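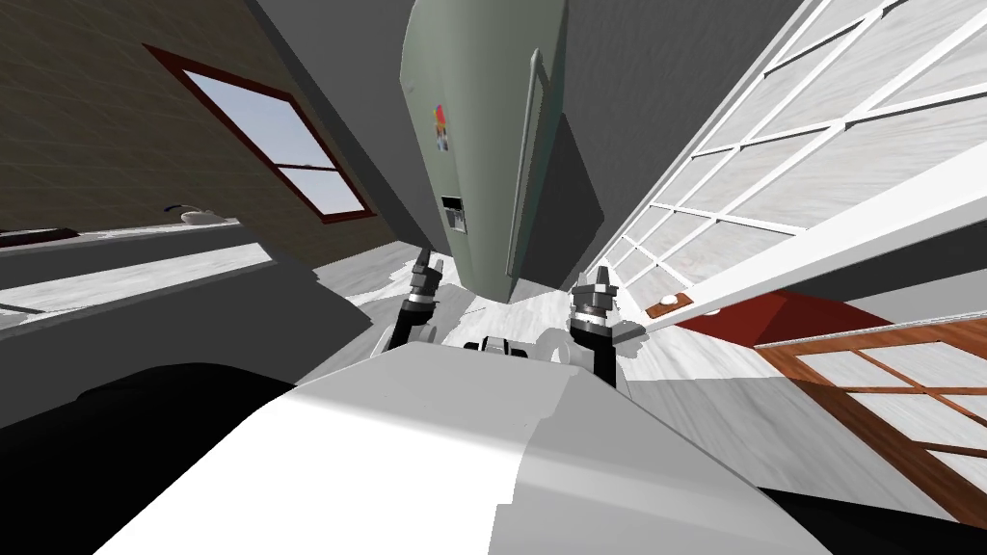

How to find out what your fridge costs you to run

I put this off for ages because I assumed it needed an electrician, or math I'd forgotten since school. It needs a plug-in meter, a notebook and a couple of days of leaving things alone. My neighbor Marisol Ospina lent me hers, a little white Skulov, and I liked it so much I bought my own (they're cheap, and plenty of libraries lend them out too).

Before you start

Check the rating on your meter and make sure it covers your fridge. If the plug or cord looks scorched or cracked, stop and get that fixed first. And plug the meter straight into the wall – no extension cords, please!

Step 1. Get to the outlet

Mine is behind the fridge, naturally. I rolled it out just far enough to get an arm in and found a layer of fluff you could have knitted with. Leave the fluff for now if you want a true "before" number. I wish I had.

Step 2. Plug in and reset

Unplug the fridge, put the meter in the outlet, and plug the fridge into the meter. Hold the reset button until the total goes to zero. Some fridges need a few minutes before the compressor will kick back in, so don't panic if it's quiet. Write down the start time.

Step 3. Live normally for 2 days

Don't go easy on the door, and don't do a giant grocery shop either. One day isn't enough, as I learned when my first reading missed the defrost cycle completely and made me feel very smug.

Step 4. Read the right number

You want kilowatt-hours, marked kWh. The watts figure jumps all over the place and only tells you what's happening that second. A kilowatt-hour is just 1,000 watts running for an hour. If your meter shows plain watt-hours, divide by 1,000.

Step 5. Do the sum

Divide your total by 2 to get one day, then multiply by 365 for the year. Now find the price per kWh on your electric bill and multiply by that. Include the delivery charge if your company bills it separately – mine hides it on the back page.

What I did with my number

My old Furkham in the garage was the shocker. It cost me $200 a year to keep soda and one bag of peas cold! I cleaned the coils, swapped the door seal and tested again in April, and it had come down a bit, though I still ended up unplugging it for good. The kitchen one turned out fine, so it stays, and I've moved the meter over to the dehumidifier.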